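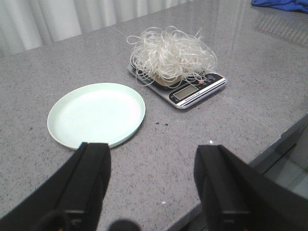 Réka Szekeres had been told, on her first morning at Torkunside, that the Tovura was gentle as a lamb, and for most of June she'd have said the same to anyone who asked (and plenty did, because her aunties were all very keen to hear about the robot that served noodles). It lifted them off the plate, it lowered them onto the scale, it went back for them, and then it did the whole lot over again. It had managed 1,000 lifts without so much as a grumble, and the people at Vincze, who were paying for it, wanted 3,000.

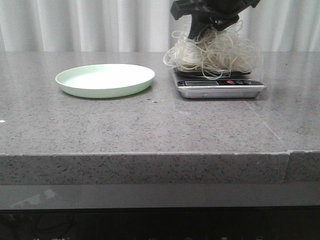
The Tovura reaching into the noodles on the scale.

Then one evening, a bit after 6, it picked up its tangle, carried it across and simply wouldn't let go. Jeferson Lins, bless him, did what any kind-hearted bloke would do with something that looked stuck. He put his hand in. The arm woke up, remembered it had somewhere to be, and closed on two of his fingers along with the noodles.

"Stop button, love," he said, in a perfectly ordinary voice, and Réka hit it so hard she bruised her palm.

Nothing was broken. He sat with a bag of frozen peas and a cup of tea with far too much sugar in it, and apologised to her, and she apologised to him, and they went on like that for a good while,

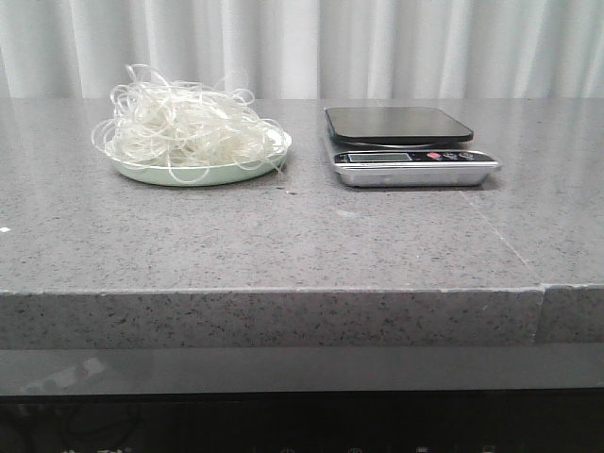
until she told him to drink up and started reading through the Cellis logs aloud, the way her grandmother used to read the death notices. Every grip was there, and every release, right up to the last one. The command to open had gone out. The gripper had never answered it, and the program had sat there waiting, looking for all the world as though it was switched off.

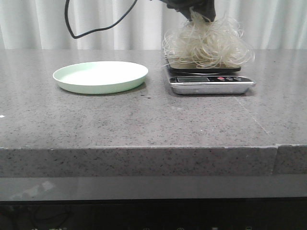
Jeferson had never been much of a one for logs. He liked to look at a thing, so with the stop button in Réka's lap they ran it again at a crawl, his chair pushed well back this time and his good hand wrapped around the mug. Down it came with its big wispy armful, out over the black top of the scale, and he kept his eyes on the thin black cable, hanging in its loose loop in front of the curtain.

"It's the plug end," he said. "Every time she swings, that loop gives it a tug."

Réka shut off the power, pulled out the key and gave it to him to hold. Then she went to look for a cable clip and more peas.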